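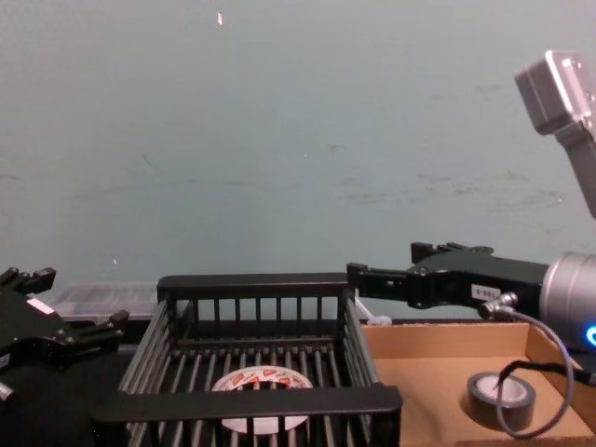

How to Sort Out Your Tape Drawer With a Dish Rack and a Cardboard Tray

Search this site... Go

212 shares | 14 comments

I have a tape problem. I buy a roll, lose it, buy another one, and then find the first one in the pocket of a coat. Last July I finally pulled out every roll in the apartment and piled them on the kitchen floor, and it was so embarrassing that I went looking for a real system. I priced a few of those fancy workshop organizers (the Skurkex one looks gorgeous, and no, I'm not paying that) and ended up with an old black dish rack and the bottom of a shipping box. It's been months and I still know where my duct tape is!

The whole thing takes maybe an afternoon if you get distracted the way I do, and it costs nothing if you already own a rack you don't wash dishes with anymore.

What you'll need

- A dish rack with an open top and rods across the floor
- A shallow cardboard tray, or a box you can cut down
- A clear plastic container with a lid
- A damp cloth
- All your tape, and I mean all of it

Step 1: Round up the rolls

Check the junk drawer, the toolbox, the gift wrap bag, the car. Put everything in one pile on the table. Toss anything that's down to the cardboard or has gone yellow and shreds when you pull it. I had a roll of masking tape so old that it came off in little triangles, and I stood there picking at it for ten minutes before I gave up.

If the outside of a roll is fuzzy with dust and hair, peel off one full turn and throw that away. There's usually perfectly good tape underneath.

Step 2: Clean the rack

Mine had a crust of hard water on it. A soak in warm water with a good splash of white vinegar took care of most of that, and an old toothbrush got in between the rods. Dry it all the way, then leave it out overnight. Cardboard cores soak up water like a sponge, and a roll with a soggy core goes lopsided and never unrolls nicely again.

Step 3: Pick your everyday tape

The rack is for the rolls you grab all the time. For me that's the white one with the red printing on it, which I use on boxes and on pretty much everything else. Lay it flat on the rods with the hole facing up. I tried standing my rolls on edge between the plate slots first, thinking I was very clever, and they wandered around every time I bumped the table. Flat is better. 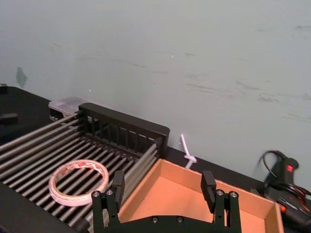

Keep the everyday roll toward the front too, so you can reach down and grab it without looking. Try not to stack rolls more than two high, or you're back to digging. And fold the loose end under itself by half an inch before you put the roll down! I know everybody says this and everybody skips it - I skipped it for 25 years - but scraping around for the end with a fingernail is the worst part of using tape, and this fixes it.

Step 4: Make the tray for the strong stuff

Duct tape gets its own spot. It's heavier, it's stickier on the sides, and if you leave it pressed up against another roll in a warm room the two of them get very attached. A low cardboard tray right beside the rack is perfect. Mine started life as a box from Mwaipopo, the garden place, and I cut it down with a utility knife.

To make one, draw a line around the outside of the box, low enough that you can lift a roll out with your fingers without scraping your knuckles. Score the line lightly, then cut along it in a couple of passes. Work away from yourself and go slow at the corners where the cardboard is doubled up. If a corner flops, put a dab of glue inside the fold and clip it with a clothespin until it sets.

Lay the duct tape flat in there. I keep the dark gray in mine and leave the rest of the floor open for whatever I'm in the middle of using. You'll be tempted to fill it with batteries and rubber bands. Don't! (I did, twice.)

Step 5: Put the lid on the little things

Anything small and easy to lose goes in the clear container. Double-sided tape, the skinny rolls for crafts, spare dispenser blades if you have them. The lid keeps dust off the sticky edges. Frosted plastic is fine, you don't need to read labels through it, but I'd go for clear or cloudy over a solid color so you can at least tell there's something inside.

Park it behind or beside the rack, against the wall. It doesn't need to be handy, just findable. 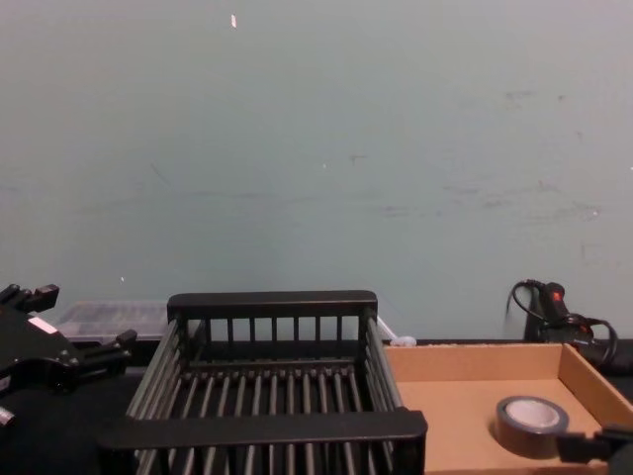
Step 6: Choose where it all lives

Pick a table or a counter that stays out of direct sun. Heat makes the adhesive ooze, and a windowsill will ruin a good roll over one summer. I'd also stay away from the stove and from that shelf over the radiator that seems so convenient.

Put the tray on the side of your good hand. I'm right-handed, so the rack goes in the middle and the tray sits directly to the right of it. Lefties, flip it.

A few extra tips

If a roll has gone hard, ten seconds in the microwave is a trick that floats around online. I tried it with packing tape and it did help a little, but please don't try it with anything that has foil or metal in it.

Stuck rolls come apart more easily after a short stay in the fridge. Twist them, don't pull.

Write the month you opened a roll inside the core with a marker. I started doing that this spring and I already found one I should have used up ages ago.

And if your rack slides on a slick table, stick a small square of shelf liner under each corner. I had some left over from a Plerkov drawer kit and it hasn't budged.

3,420 views | 130 likes | Leave a comment

Related posts

Cutting Down Shipping Boxes Without Wrecking Your Table
Getting Hard Water Off an Old Dish Rack
The Mulumham Pegboard, One Year Later
100 Things You Can Throw Out of the Junk Drawer Today
Gift Wrap Storage for Tiny Closets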